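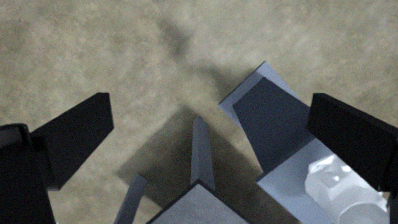

Mottled beige flooring with some darker blotches.

Looking after a speckled floor

Mottled floors were sold for years as the kind that "doesn't show the dirt." That part is true. The dirt is still there, and by the time you notice it you usually have a dull path from the back door to the stove. Most of these tips are for sheet vinyl, linoleum and sealed concrete, the floors people write to us about most. Stone and unsealed tile need different care and have their own page.

Finding the dirt

Check the floor in the evening with a flashlight laid flat on the ground. Grit and dried drips throw shadows you won't see under the ceiling light. Look along the baseboards, under the lip of the cabinets and behind the door. Put a bit of painter's tape next to anything sticky so you can find it again when you come back with the bucket.

White socks work too. Walk the room once and look at the soles.

Sweeping

Sweep or vacuum before every mopping. Wet grit scratches, and wet hair wraps itself around the mop and gets left in the corners. Use a vacuum with the beater bar switched off, or a soft broom. Stiff outdoor brooms leave fine lines on vinyl that later fill with dirt.

Work from the far wall toward the door. Empty the dustpan as you go.

Mopping

Use less cleaner than you think. A teaspoon of dish soap in a bucket of warm water is enough for an ordinary kitchen. More than that leaves a film, and the film holds dirt. If your floor feels tacky an hour after mopping, the soap is the likely cause. Go over it with plain water, change the water when it turns gray, and go over it again.

Wring the mop until it stops dripping. Standing water gets into seams and lifts the edges of sheet flooring, and it does linoleum no good at all.

Keep vinegar off linoleum and off any stone. On vinyl an occasional weak mix does no harm, though plain soap cleans just as well.

Never mix bleach with vinegar or with anything that contains ammonia.

Spots and stains

Try everything in a closet or under the refrigerator first. Start with the mildest thing and wait before moving on to the next.

Food and juice: warm soapy water on a folded cloth, left in place for up to 10 minutes, then wiped.

Candle wax or gum: a bag of ice on top until it goes brittle, then a plastic scraper held low. An old store card does the job.

Black heel marks: a clean white pencil eraser. For stubborn ones, a dab of baking soda paste on a damp cloth, rubbed lightly and rinsed well.

Grease near the stove: dish soap straight on the spot, a soft brush, then a rinse. Do the cabinet fronts the same day or it will be back.

Rust from a chair leg or paint can: lemon juice on vinyl only. Rinse it off soon.

Yellowing where a mat used to be: this is often a reaction between the rubber backing and the vinyl, and it won't come out. Put a new mat over it, woven this time, without rubber.

A reader, Marisol Inga, asks about dark blotches that come back after every cleaning. If they grow, feel soft underfoot or smell musty, stop scrubbing and look for water underneath. Check the dishwasher hose and the shutoff under the sink first. Cleaner won't fix a leak.

Chair legs and furniture

Felt pads pick up grit and turn into sandpaper. Turn the chairs over twice a year, in January and June if you want something to remember it by, and replace any pad that has gone hard or shiny. Wipe the leg with rubbing alcohol before sticking on the new one and let it dry, or it will slide off within the week.

When moving something heavy, lift one side and slip an old blanket underneath, folded in half. Pull from low down. It takes two people to move a refrigerator properly — one to pull, one to watch the cord and the water line.

Small repairs

For a shallow scratch in vinyl, clean it, dry it and rub in a little clear paste wax with a soft cloth. The scratch will still be there but it catches the light less.

A deeper gouge can be patched from a scrap, and this is where a mottled pattern helps you. Lay the scrap over the damage, tape it down, and cut through both layers with a sharp knife against a metal ruler. Lift out the old piece, glue in the new one, and weigh it down overnight with books on a sheet of wax paper. The seam mostly disappears among the specks.

If you don't have a scrap, take a piece from under the stove or the back of a closet. Write the color name and pattern number on masking tape and stick it inside a cabinet door while you still have the label.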